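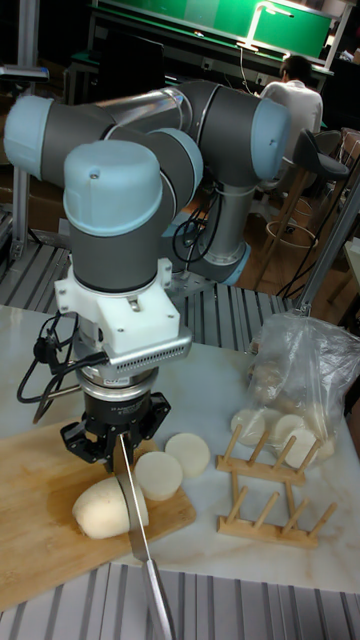

ロボット工作・自動化板 > ハンド・グリッパ
大根を切らせてグリッパを選ぶスレ(Kotix / Parri 比較)

1 rhiannon_L 2023年1月29日
カタログの把持力の欄を眺めていても眠くなるだけなので、包丁を握らせて大根を切っています。比べているのはKotixの新しいほうと、前から使っているParri。腕とコントローラ(Pleltano)は共通、手先だけ付け替え。送り速度は毎秒20mm、把持力の指令は定格の70%です。

今のところの感想。
Kotixは握りが硬い。刃が入る瞬間に柄がほとんど逃げません。そのかわり指を閉じる音が、夜中の事務所ではだいぶ気まずい。
Parriは静かで上品。上品すぎて、芯のあたりに来ると柄が指の中でわずかに回ります。切り口が斜めになって、おでんにすると片側だけ味がしみるやつです。

同じことをやった人がいたら条件を教えてください。大根以外でも可。

2 mohsin_j
お疲れさまです。いきなりですが、それはグリッパの比較じゃなくて包丁の柄の比較になっていませんか。断面が楕円の柄を平らな指で挟んだら、どこのメーカーでも回ります。うちは柄に合わせた指先を樹脂で刷って、Parriでもまったく回らなくなりました。値段は樹脂代だけ。Kotixとの差額でいい包丁が買えます。

3 rhiannon_L
>>2
それを言われるとつらい。ただ、うちは道具を頻繁に持ち替えるので、柄ごとに指を刷っていると引き出しが指だらけになるんですよ。見た目も少し怖いし。

4 Cadi_R
引き出しが指だらけ、もうなってます(笑)ラベルを貼らないと翌週には誰の指かわからなくなるので、そこだけは気をつけて!

5 ifans
把持力より先に、力覚の値を貼ってほしい。手首にセンサーを挟んでいるなら、刃が回ったときのねじりモーメントは出ているはず。「硬い」「上品」で選んでいいのは豆腐まで。

6 rhiannon_L
>>5
おっしゃるとおりです。豆腐は来月やります。
ログは取っていますが、ゼロ点がずれていて人様に見せられる状態ではありません。Kotixのほうは取り付け直後に毎回ずれる。ケーブルの重さだと思って結束を変えたら、別の向きにずれました。 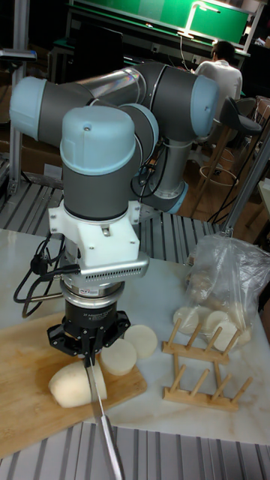 ゼロ点のずれは、今日になってだいたい犯人がわかりました。包丁をつけた姿勢でゼロを取り、そのあと手首を大きく回していたのが原因です。刃先を真下に向けたままならおとなしい。で、写真の左側に垂れている黒いケーブルですが、輪になったままテーブルの左端のほうへ下りていて、これが手首の動きによって引っ張ったり引っ張らなかったりする。気まぐれなバネが1本余計についているようなものです。あと白いブラケットは強度計算より勘を信じて作ったので、角ばり方には目をつぶってください。

7 mohsin_j
目はつぶりますが、ブラケットは疑ったほうがいいですよ。刃が長いので、先端で横に押されると手首側ではかなりのモーメントになる。樹脂の積層方向が悪いと、ブラケットがしなった分まで「柄が逃げた」と数えることになる。Parriが無実の可能性、まだ残ってると思います。

8 lorena_c
>>7
横からすみません、そこは逆では。同じブラケットで両方つけて差が出ているなら、ブラケットのしなりは両方に乗っているはずです。差は差で残ります。

9 mohsin_j
>>8
グリッパの重さと長さが同じならそうです。Kotixのほうが短いので、てこの腕が違う。公平な比較がしたいならスペーサーを入れて刃先の位置を揃えないと。

10 lorena_c
>>9
それは認めます。でもスペーサーを入れたら今度はスペーサーを疑うんですよね?

11 mohsin_j
疑います。

12 Cadi_R
この板のいいところ、大根の話が一向に進まないところだと思う。

13 ifans
カメラの位置はどうしてる? 横か上に固定しているなら、腕の手首がちょうど手元にかぶって、刃と食材の接点が見えない姿勢が出てくると思う。うちは2台にして、低い位置から1台足した。把持のずれを画像で測りたいなら、そっちのほうがグリッパの銘柄より効く。

14 rhiannon_L
>>13
かぶります。水色のキャップばかり立派に写ります。いまは固定カメラの角度を変えて撮り比べていて、手首が右に寄って接点が見えるのがこのあたり。
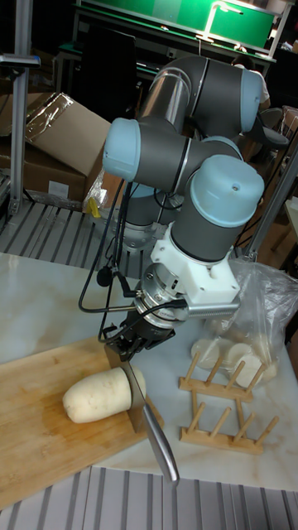

刃が大根に入っている状態。手首の下の白いのがブラケット、ケーブルは左に回してクリップ留め。

これなら柄の傾きも追えそうです。問題は大根のほうが転がることで、いまは端を平らに切り落としてから置いています。そこだけ人間の仕事です。自動化とは。

15 Cadi_R
右の木の水切りラックは何に使うんですか? 皿立てですよね、あれ。スライスを立てて並べるつもりなら見たい!

16 rhiannon_L
>>15
次の課題の予定です。輪切りをつまんで、木の棒のあいだに立てる。厚みが揃っていないと倒れるので、切るほうの成績がそのまま出ます。Kotixは薄いものをつまむとき力が余って、大根に指の跡がつく。ここだけはParriの勝ち。

17 ifans
じゃあParriでいいじゃないか。

18 rhiannon_L
>>17
包丁はKotix、つまむのはParri、というのが今の正直な結論で、つまり両方買えという一番言いたくない話になりつつあります。Onhamの展示会で担当の人に相談したら、とてもいい笑顔で「ツールチェンジャーもございます」と言われました。見積もりは5ページありました。

19 lorena_c
チェンジャーを入れると、またその分だけ手先が長くなりますよ。

20 mohsin_j
そしてチェンジャーのガタを疑う。

21 rhiannon_L
とりあえずスペーサーを入れて刃先の位置を揃え、ゼロ取りの姿勢も統一してやり直します。把持力は指令値じゃなくて指先で実測したものも載せます。条件表に足してほしい項目があれば書いてください。

22 ifans
大根の部位。葉に近いほうと先のほうで硬さがぜんぜん違う。

23 rhiannon_L
>>22
書いてませんでした。今までの分、どっちがどっちだか覚えてません。全部やり直しです。

24 Cadi_R
11月に人参で同じ目にあいました。油性ペンで番号を書いておくといいです。食べないほうの端に。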